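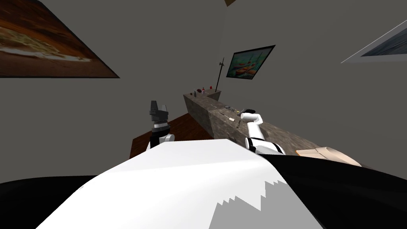 Skamasden es un robot de servicio de dos brazos, de construcción artesanal, desarrollado en el taller compartido Matubbar junto con un entorno de simulación del mismo nombre. El proyecto comprende una plataforma con cuerpo de carcasa blanca y negra, dos brazos articulados terminados en pinza y un conjunto de programas de control de código abierto. Su finalidad declarada es la manipulación de herramientas ligeras y objetos domésticos sobre encimeras y bancos de trabajo.

Denominación

El nombre designaba en un principio únicamente la pinza, y se extendió al robot completo cuando esta se integró en la plataforma actual. En la documentación interna del taller, la versión simulada recibe la denominación «Skamasden S» y la física, «Skamasden F». El prototipo anterior, de un solo brazo, se conoce como Follura y no comparte piezas estructurales con su sucesor.

Historia

La construcción fue iniciada por Floor Jansen, socia de Matubbar, con el propósito de disponer de un ayudante capaz de ordenar el banco común al término de la jornada. Las primeras pruebas con Follura mostraron que un único brazo no bastaba para sujetar una pieza y retirar otra, por lo que se adoptó una configuración doble. El diseño de la carcasa quedó cerrado en noviembre, tras dos revisiones de los hombros motivadas por interferencias con el cableado.

A partir de entonces el trabajo se trasladó en gran medida a la simulación. El taller dispone de un solo puesto con espacio suficiente para el robot, que debe compartirse con la sierra de cinta, y las sesiones en máquina real se limitan a 2 horas por turno.

Características

El cuerpo es predominantemente blanco, con secciones negras. Los brazos son también blancos y presentan bandas negras en las articulaciones. En el modelo simulado las pinzas difieren entre sí: la izquierda es de color gris oscuro, de forma angulosa, con un bloque dentado; la derecha es blanca y lleva una pieza negra en la parte superior. Los soportes de ambas son intercambiables.

El alcance útil de cada brazo es de 60 centímetros, medido desde el eje del hombro. Los reductores proceden de la firma Driltine, que los suministra sin carcasa; las cajas que los alojan se imprimen en el propio taller. El mazo de cables discurre por el interior del antebrazo y requiere desmontar la muñeca para su sustitución, operación que el manual recomienda efectuar entre dos personas.

Entorno de simulación

El entorno reproduce una estancia doméstica con paredes de color gris oscuro, cuadros enmarcados y una encimera en forma de L con textura de piedra jaspeada. Sobre la encimera se distribuyen objetos pequeños, entre ellos utensilios delgados y una botella, cuya posición se modifica al comienzo de cada ensayo. La cámara virtual se sitúa en el propio robot, de modo que parte del cuerpo aparece en las imágenes registradas. En algunas de ellas el contorno de la carcasa presenta un borde escalonado, defecto de representación que figura como incidencia abierta de prioridad baja.

El ejercicio básico consiste en aproximar la pinza derecha a un utensilio tendido sobre la encimera mientras el brazo izquierdo permanece separado de ella. Las variantes posteriores introducen el traspaso del objeto de una pinza a otra y su depósito en el extremo opuesto de la superficie.

El registro acumulado asciende a 1138 ensayos simulados. El criterio de paso a la máquina física exige que un movimiento se complete sin colisión en 55 repeticiones consecutivas, con variación de la posición inicial del objeto.

Limitaciones

El modelo de contacto trata todos los objetos como cuerpos rígidos y no permite ensayar la prensión de paños, bolsas o cables. La fricción de las puntas se ajusta de forma manual y debe revisarse cuando se cambia el recubrimiento. En el robot físico, la holgura de la muñeca derecha produce una desviación lateral que la simulación no recoge; el procedimiento provisional consiste en calibrar la pinza al inicio de cada sesión.

Documentación y licencia

Los planos de la carcasa, los soportes de las pinzas y los archivos de la estancia simulada se distribuyen bajo licencia libre. Quedan excluidos los modelos tridimensionales de los reductores, cuyos derechos conserva el fabricante. El manual de montaje está disponible en español y en neerlandés; la edición neerlandesa no incluye todavía el capítulo relativo a la muñeca.

Véase también

Follura (prototipo)
Matubbar (taller compartido)
Manipulación bimanual
Pinza robótica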